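Seit Januar läuft bei uns in Virkaswood das Projekt Reltumance. Gemeint ist ein Roboter, der Kunststoffteile greift und an die richtige Stelle legt. Bisher machen wir das von Hand, 2,651 Teile waren es im letzten Monat. Ich arbeite seit 6 Jahren in der Abteilung und bin jetzt für die Versuche mit eingeteilt.

Das Greifen klappt inzwischen bei den meisten weißen Formteilen. Schwierig bleiben die kleinen Clips an der Innenseite. Die Finger müssen fest zupacken, aber nicht dort.
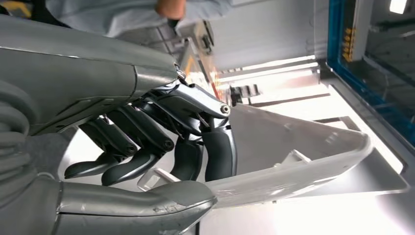 ## Was sich für uns ändert

Die Frühschicht bleibt wie sie ist. In der Spätschicht fallen zwei Plätze am Band weg, die Kollegen wechseln in die Prüfung. Dafür gibt es eine Schulung von 80 Stunden. Manche freuen sich, andere hätten lieber ihren alten Platz behalten. Mir fehlt vor allem die Unterhaltung beim Sortieren.

Auf dem Versuchstisch haben wir die Ablagezonen mit gelbem Klebeband markiert. Fast 600 Durchgänge stehen im Protokoll. Bei den Radkappen geht es als Nächstes weiter. 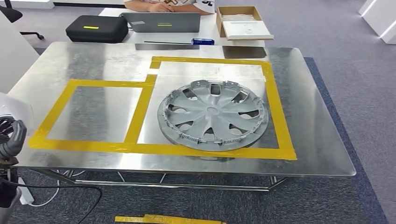
*Radkappe in der rechten Zone, hinten der Schreibtisch mit dem Laptop.*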